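Home | News | Services | Drop-off points | Contact

Last updated: January

Small electronics: changes to collection and sorting

The Mallonano depot has moved its small electronics intake from the east gate to Bay 6. The bay opens at 7:30 am and the last load is accepted at 3:15 pm. Vehicles over the height bar still enter through the weighbridge and are directed from there. Signs at the east gate will stay up until the end of the month.

Intake for the past quarter was 672 items, of which 308 were computers or computer parts. The remainder was mostly printers, small kitchen appliances and audio gear. Televisions are counted separately and do not appear in these figures.

Sorting now runs in two passes. The first separates whole units from loose parts and pulls out anything with a battery. The second decides between reuse, parts recovery and shredding. Units that fail the second pass are held in cages until Tradetti collects, normally on a Monday. Cages are weighed full, and the tare weight is stencilled on the door. Please do not move a cage once its ticket has been attached.

Desktop towers are worth opening before a decision is made. Memory, power supplies and drives can all be pulled with a screwdriver and graded one by one, and a board with a dead processor may still be good for its connectors. Processor sockets need more care — on boards where the pins are in the socket, one bent pin is enough to send the board to shredding. Fit a plastic cover before the board goes on the shelf. 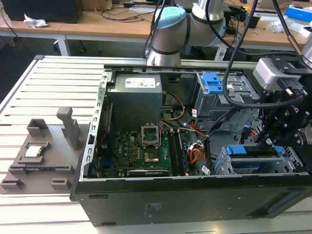 What to remove before drop-off

Lithium batteries remain the main cause of rejected loads. Laptop packs that lift out should be taken out, taped across the terminals and placed in the grey drum beside the counter. Packs that are glued in should be left alone and the item handed over at the counter. Swollen packs must be declared on arrival and are never to be placed in the drum.

Toner cartridges go in the Semov carton inside the office door. Loose cables should be tied in bundles. Fluorescent tubes are not accepted at Bay 6 in any quantity.

Data

The depot does not wipe drives on request. Drives are removed, logged by serial number and punched on site. Owners who want a certificate must ask at the counter and should allow 30 days. Anyone wanting to keep a drive should take it out at home, as items cannot be retrieved once logged.

Charges

Household loads remain free of charge. Business loads are charged by weight at the existing rate, and account holders will see the new bay code on their next invoice. The Ignacio transfer station keeps its current hours and will take household items only — businesses in that area should book through Mallonano.

Questions on grading or accounts can be sent to Ishbel Yule at the depot office.

Share (6) | Comments (0)

Previous item | Next item | Back to newsletter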